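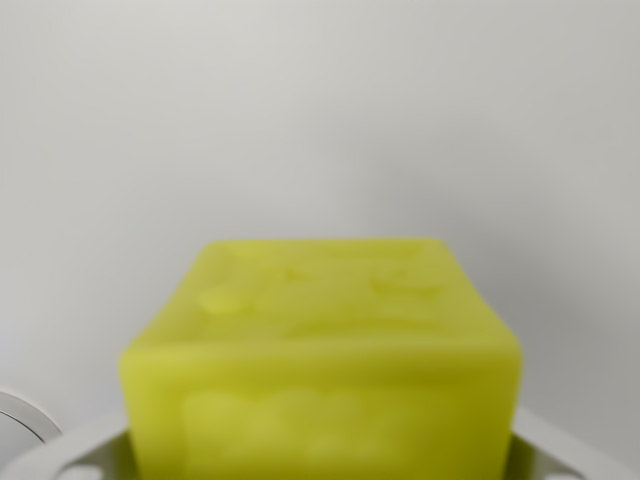

4.2 Surface wear and the age of household soap

Claims that a bar of soap can be dated from the look of its surface have been repeated in the local history literature for a long time, mostly without a test. The usual version, set out in the Bundeo handbook and copied from there into at least two museum guides, holds that marks on the top face soften at a steady rate, so that a trained eye can say how many months a bar sat on a shelf. We doubt this. Faint, blurred shapes of the kind scattered over the top face of the yellow-green block in Figure 3 can be read as a worn stamp, as poor molding, or as nothing in particular, and the handbook gives no rule for choosing among them. Nor does it say what a reader should do when the shapes are a little lighter than the surface in one place and a little darker in another.

Figure 3. Yellow-green block with faint, blurred shapes on its top face.

The evidence behind the steady-rate claim is thin. Kozłowski reported on 80 bars from the Lerkitthorpe store, but 30 of them had been rewrapped before anyone looked at them, and the report does not separate these from the rest. When we asked for the original sheets we were sent a summary table. The table gives an average loss of sharpness per month and no spread, which makes it impossible to tell whether the bars aged alike or whether a few very worn ones pulled the figure up. The scale used for sharpness was also drawn up by the same people who did the scoring, after they had seen the bars.

The Vunerness records are better kept and point the other way. The works there stored up to 3,000 bars at a time in an unheated loft, and the stock books list the month in which each crate came in. Jarman went through the books in July and matched 40 surviving bars to their crates. Bars from the same crate differed from one another about as much as bars from different crates. One crate held both a bar with a crisp border and a bar with no border left at all. If storage time were doing most of the work, this should be rare.

A defender of the method could answer that the loft was damp and the Lerkitthorpe store was dry. That may be so, but it gives away most of the original claim. A method that works only when the storage conditions are already known is of little use for bars found in house clearances, where the conditions are exactly what has been lost. The handbook mentions damp once, in a footnote on labels.

We also have doubts about color. Several writers treat a yellow or green cast as a sign of age in its own right. Dyes were changed often at small works, sometimes within a single year, and the Vunerness purchase ledger shows three suppliers of yellow alone. Until someone compares bars of known recipe, color should be left out of the dating argument. Rhydian Jarman holds that it may still help to sort bars by maker, and we leave that question to Section 5.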